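Against the Welcome Banner

My employer put me through three moves in as many years, and each new office greeted us with letters on a wall. Someone had gone to a craft store. Someone had stood on a chair. The letters said WELCOME, or TEAM, or in one case the name of a software package we stopped paying for by May. I have come to believe that the amount of lettering on a wall tells you how much the people in the room have been consulted about anything else.

I should say that I like letters. I like a hand-painted sign over a shoe repair place, and I like the crooked numbers on a mailbox. My complaint is with decoration as management. When Derkmont, where I worked for longer than I planned, decided that morale was low, it did not ask us why. It could have. The answer was the parking, followed by the heating, followed by a man in purchasing who needed 30 days to approve a box of pens. What we got was a Saturday email inviting us to "make the space our own," with a list of things we could not attach to the walls.

Aurelia Lehner sat across from me in those days and read the list aloud in the voice of a flight attendant. No nails, no hooks, nothing that leaves a residue. Nothing above the height of the door. Fabric was permitted if it was "of a neutral character." She asked in writing whether black was a neutral character and got an answer, eventually, that black was under review.

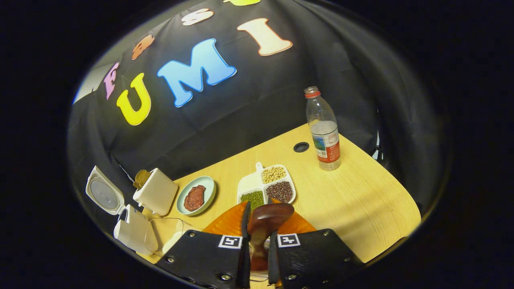 The Foam Alphabet

There is a kind of letter that exists only for this purpose. It comes in the colors of after-dinner mints. It weighs nothing, it sticks to most things for a while, and it makes every word look as if it were about to be sung by preschoolers. You can spell QUARTERLY COMPLIANCE in it and the effect is of a birthday.

I think that is why offices love it. A plain printed notice makes a claim, and you can argue with a claim. Try arguing with a peach-colored vowel. At Reisinger, my second stop, the sales floor had its yearly target up on the wall in letters like these, and when the target was missed they were left where they were. Taking them down would have meant saying something. So for most of a year we ate lunch under a number that had come and gone, and visitors told us how cheerful it looked.

My friend Dionysis Tzavaras, who has spent his life in hospital administration and therefore has no illusions left to lose, defends all this. He says people want a bit of color and that I am a crank. He says a bare wall is a statement too, usually a worse one. He points out that I kept a calendar of lighthouses at my desk for five years and never once changed the month. I concede the lighthouses.

But the lighthouses were mine. I didn't ask the accounts team to feel anything about them. What wears me down is being handed a mood, already cut out, and then being asked in a survey whether I have noticed it. Castus, the consultants Derkmont brought in, called this "ambient belonging." Their report ran to many pages and did not contain the word "parking."

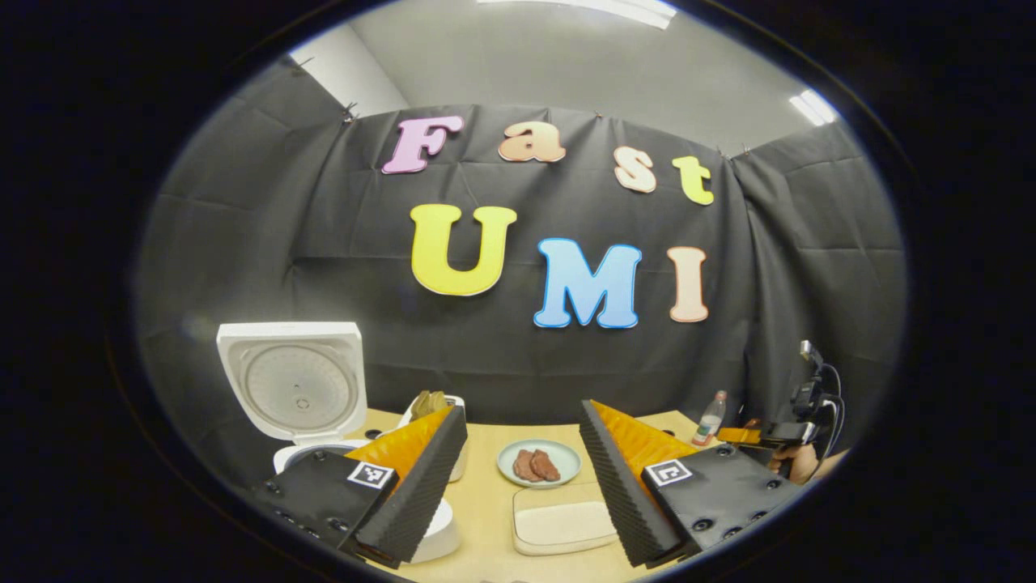 Last changed: 24 Jan 2018

What would I do with the wall, then? Very little. Leave it alone for a season and see what turns up on it. At Serholm, where I work now, there was no plan of any kind, and within a few weeks people had put up a bus timetable, a photo of somebody's enormous squash, and a takeout menu with the bad dishes crossed out. It is an ugly wall. I look at it every day, mostly at the menu, and I have seen grown adults stand in front of it and have a conversation.

Naturally it has been noticed. Two weeks ago we were told that the wall was "a great start" and that there might be some budget to develop it. A colleague who had been happy for months went quietly over and took her squash home. I have offered to sit in on the meeting. I plan to bring up the heating.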